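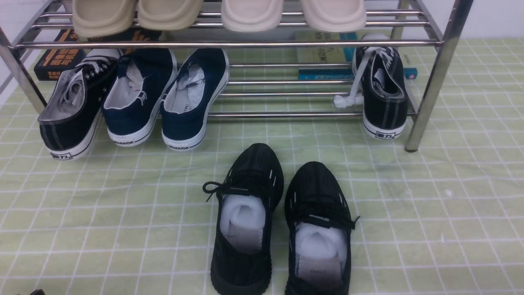 Session 5: The Entryway Rack

Handout for Home Order, Part One. Instructor: Doina Radulović

I love this session! A shoe rack is such a small piece of furniture, and it teaches you nearly everything we'll use later on closets and pantries.

Start with what lives where. Slippers go up top, toes out, each pair side by side, so you can grab them the second you walk in. Canvas sneakers go low, on the bottom rods or on the floor underneath. Turn both shoes of a pair the same way (heels to the wall is my favorite, but pick one and stick with it).

Now, books. They slide under a rack so easily, and then they stay there for months! Pull them out, wipe the covers, and give them a shelf of their own, well away from street shoes.

Words to know
Rail: the bar across the front of a shelf.
Rods: the thin bars that make up an open shelf. Grit falls right through, so plan on sweeping below.
Foot: the end of the leg. Check that all of them sit flat on the floor.

Cleaning chrome tubes: soft cloth, warm water, one drop of dish soap, then buff dry. Go along the tube and watch it light up, it's very satisfying.

For next time
Empty your own rack completely and sort it by pair. Write around 500 words on what you kept within reach and what you moved. Bring the Tindora worksheet, page 5.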